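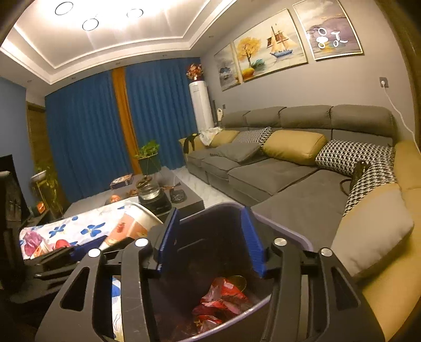 *Photo: Clovero field kit, Nolindale. Credit: Guerreiro Workshop*

**1/** Some people asked me how I take care of the hand-held grippers we use for the home tidying tasks. I am responsible for one pair, and today I had the right one on my bench, so I will write down what I do. It is a long thread, sorry for that.

**2/** The pair is the Clovero type with blue ribbed finger pads. You see it in the photo at the trash bin, with the wrappers at the bottom. The trash task is the one I listen to most carefully when the operators come back, because with thin plastic a bad pad shows itself very soon.

**3/** First I look at the log. The right gripper had 3810 closes since the last full service. Our rule in the workshop is to open it at 4,000, but the operator wrote "closing feels like sand." I don't wait for a number when I read something like this.

**4/** Before any tool touches it, I close it by hand, slowly, 30 times. I keep my eyes shut for this. My colleagues laugh, but the fingers notice a rough place much better if you are not looking.

**5/** The rough place was near the end of travel, when the pads almost meet. On this model it is usually one of the front pivots. If it is rough from start to end, then I suspect the slide in the body, and this is a much longer evening.

**6/** The round silver caps on top of the linkages come off with a plastic pick. Please, no screwdriver! I made a scratch on one in my first month and I still look at it every time.

Put every cap in its own small dish, in the same order as it sits on the gripper. They look identical but they wear a little differently with time.

**7/** Under the front left cap I found hair and gray fluff, wound around the pin like thread on a spool. Carpet, sofa, cat, I can't say. In the lab at Tremcombe we never had this. In homes I find it at nearly every service.

**8/** Cleaning: tweezers first, then a dry brush, then a cotton swab with a very small amount of alcohol. I wait until it is fully dry. Then one drop of light oil on the pin, and I wipe off more than I think I should. Oil that stays outside only collects the next fluff.

**9/** Now the pads. I remove both, also when only one looks bad. I wash them in warm water with dish soap and an old toothbrush, along the ribs and not across. Sugar from candy wrappers is worse than dust. It makes the surface shiny, and a shiny pad lets the plastic slip.

**10/** How I decide if a pad is finished: I pull a strip of clear candy wrapper through the closed fingers with a small spring scale. I compare with the value I wrote down when the pad was new. If it lost a quarter, the pad goes in the box for practice sessions.

The left pad passed. The right pad did not, so it got a new one.

**11/** When you put in a new pad beside an old one, check that both stand straight. A new one can sit a little proud in its slot for the first days. I press it in with my thumb, leave it under a light clamp for 30 minutes, and press again.

**12/** Alignment. I close the gripper on a sheet of paper against the window. The line of light between the pads should be the same from top to bottom. Today it was wider at the top, so I loosened the two screws on the finger mount, closed it gently, and tightened them while it was closed.

**13/** After this the zero must be set again in the software. Please do not forget this step. Last March I forgot it, and we had seven recordings where the gripper said it was open a little when it was fully closed. All seven had to be corrected by hand, and I was the hand.

**14/** Order for setting zero: fully closed, hold, save. Fully open, hold, save. Then close again and read the value. If it does not come back to zero, one screw is still loose. It was like this today also. Front screw, a quarter turn.

**15/** The last test is on my own bench bin with real wrappers, from the flat ones to the crumpled ones. I pick them from the bottom and from the wall of the bin, where the pad comes in at an angle. No slip, no sand feeling.

**16/** The right one goes back in the bag tonight. The left one is at 2,900 closes and feels smooth, so I only brushed it and checked the caps.

**17/** Somebody will ask which oil: the one for sewing machines, from the fabric shop. One small bottle is still half full after a year.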